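April 27, 2020

Hi Nikola,

You asked for the short version of where we are with the Sivutus textbook, so I'm skipping the forms and just writing to you!

Where the writing stands

The draft is at 723 pages, which is longer than I promised you (sorry, I do know what paper costs). I've finished 17 chapters and two are still with me: the one on wound care at home and the glossary. The glossary is slow going. I keep finding words I used three different ways, and then I have to go back and pick one.

Money

We've spent 84 percent of the grant, mostly on the copy editor and the index. Räsänen sent a printing quote that came in lower than Kuketti's, and I liked their paper samples better too, so I'd like to go with them if you're fine with it.

Pictures

The picture permissions are nearly all in. I'm still waiting to hear from Guvton on the old ward plans, and I'll nudge them again this week. Below is a close view of an instrument over tissue, jaws open.

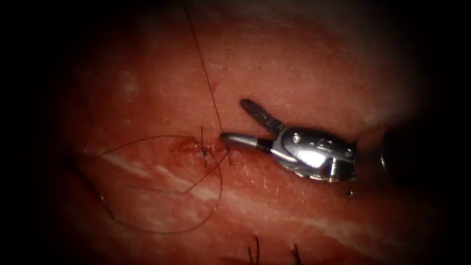

What I need from you

A yes or no on the printer, please, and your notes on chapter 2 whenever you get to them. I'm still aiming to have books in students' hands in September.

Talk soon, and thanks for being so patient with me!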